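Home Projects Reports Team Contact

Small Box Packing and Desk Layout - project report (draft 2)
Tsion Beyene, Koen Bakker, Jasper Jansen
Supervisor: Marloes Van Leeuwen
3/3/22

1. Desk and boxes

Started in December with the question from Birkstead: how should small white cartons be placed on a plain desk so they can be reached without knocking the next one. Desk is light wood, fine grain. Boxes are small, white, cardboard.
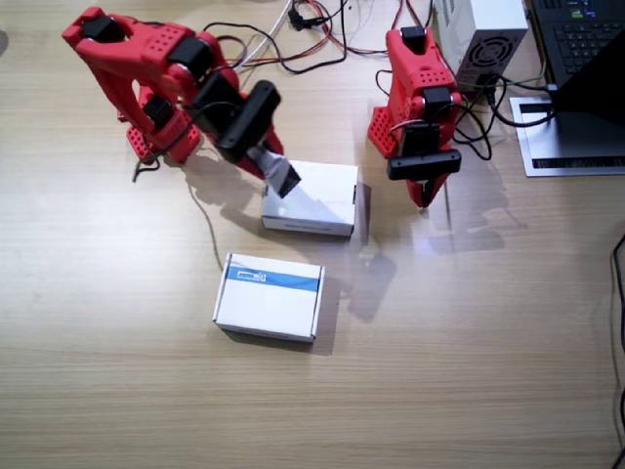
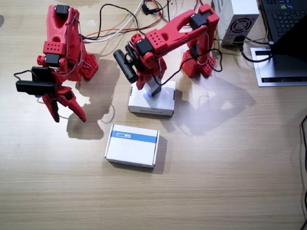
Fig. 1 and 2. White boxes on the desk, cables toward the back. Blue stripe on one lid in fig. 1.

2. What we tried

Layout A, boxes side by side, long edges touching. Bad. Lids catch on each other and the second box drifts. Layout B, one box in the middle, the other lower and a bit left. Better, this is the one we kept. Layout C had both near the front edge, dropped after 5 tries, Koen kept leaning on them.

237 placements logged in total, most of them layout B. Log is in the shared folder, Jasper still has to fix teh column names.

3. Problems

- Shadows. The desk lamp side makes the box edge hard to find, worse late in the day.
- Cables. Pushed to the back, still creep forward. Tape did not hold longer than a session. Clips ordered from Verhoeven, not arrived yet.
- Lids. Thin card. After a lot of pressing they dent, we went through 7 boxes.
- Wood grain. Tried lining up boxes to the grain by eye, works ok but not for the corners. Pencil marks next time (ask Willy Van Acker first, its her desk).

4. Still to do

Repeat layout B with full boxes, so far only empty ones. Fill is dry rice in bags, weighed. Compare with the heavier Diment cartons if they get here before the deadline. Also need a proper drawing of the desk with distances, the sketch in the appendix is not to scale and Tsion's copy has the left and right swaped.

Appendix: sketch, log, box sizes.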